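発表用読み上げ原稿
「共用クローク運用の見直しについて」
オフィス環境分科会 2023年6月14日
持ち時間 8分(質疑を除く)

【スライド1 表題】
本日はお時間を頂戴し、ありがとうございます。株式会社ゾンディロン・ファシリティ(Zandilon)総務部より、執務フロアにおける共用クロークの運用見直しについてご報告いたします。対象は、当社が管理を受託しておりますStoltivov棟およびTindetti棟の各フロアでございます。

(ここで一呼吸置く。配付資料の1ページ目を開いていただく。)

【スライド2 背景】
両棟では、入居当初より、各フロアの壁際に共用のハンガーラックを設けております。上着をお掛けいただくための設備ですが、利用規程には「適宜使用すること」との一文があるのみで、運用は各フロアの慣行に委ねられてまいりました。
4月に利用者アンケートを実施し、106名の方から回答をいただきました。ご意見として多く寄せられたのは、次の点でございます。

季節を過ぎた上着が掛けられたままになっている。
来客用のハンガーと社員用のハンガーの区別がつかない。
丈の長いコートの裾が、通行の際に触れる。
ハンガーの形状が混在しており、衣類の肩が崩れる。

(4点目は会場から質問の出やすい箇所。詳細はスライド4で述べる旨を添える。)

【スライド3 現状】
ラックの利用状況は、季節によって大きく異なります。冬季には掛ける場所が不足し、春以降は木製ハンガーの多くが空いたまま並ぶことになります。その一方で、薄手の羽織物やトレンチコートのように、室内の空調や急な天候の変化に備えて置かれる衣類は、年間を通じて一定の需要がございます。したがいまして、夏季にラックを撤去するという案は、今回は採用しておりません。
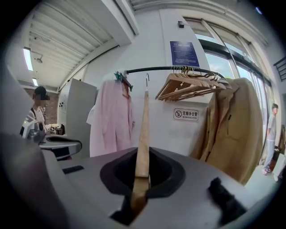
むしろ検討を要しますのは、空いているハンガーの置き方でございます。使われていないハンガーがレールの中央に寄っておりますと、衣類は自然と両端に掛けられます。端に掛けた丈の長いコートは、窓際や通路側へ張り出しやすくなります。そこで、空きハンガーは片側にまとめ、長い衣類は壁面の中央寄りに掛けていただくことを、基本の配置といたします。

(配置図は配付資料の3ページ。読み上げは不要。)

【スライド4 備品の統一】
ハンガーにつきましては、木製のものを標準とし、Van Rooijの型に順次そろえてまいります。肩先に厚みのある型で、コート類の形を保ちやすいことから選定いたしました。各ラックの備え付けは6本を下限とし、不足分は総務部の在庫から補充いたします。
クリップ付きのハンガーは、ひざ掛けやスカート等の用途でご要望がございますので、引き続き備え付けを認めます。ただし、薄手の生地にはクリップの跡が残る場合がございます。羽織物や丈の長いシャツには、できるだけ肩のあるハンガーをお使いくださいますよう、各部署での周知をお願いいたします。

【スライド5 掲示物】
ラック周辺の壁面には、禁煙表示をはじめとする各種の掲示がございます。掲示が衣類に隠れてしまいますと、本来の役目を果たしません。新たに掲示を行う場合はレールより上の位置を原則とし、既存の掲示については、掛けた衣類との重なりを各フロアの担当にて点検いたします。

(海外拠点からの参加者がいる場合は、表示の多言語併記について一言触れる。)

【スライド6 長期放置の取扱い】
長期間掛けられたままの衣類につきましては、総務部が日付入りの札を付け、4週間を経過した時点で倉庫へ移します。移した衣類は台帳に記録し、お申し出があれば速やかに返却いたします。廃棄の判断は総務部のみでは行わず、必ず当該部署の確認を経るものといたします。

【スライド7 お願い事項】
各部署におかれましては、フロアごとにラックの担当者を定め、所定の様式にて総務部までご提出ください。様式は配付資料の末尾に添付しております。Tindetti棟につきましては、共用部の改修と日程が重なるため、改修の完了後に適用いたします。

ご報告は以上でございます。ご質問がございましたら、承ります。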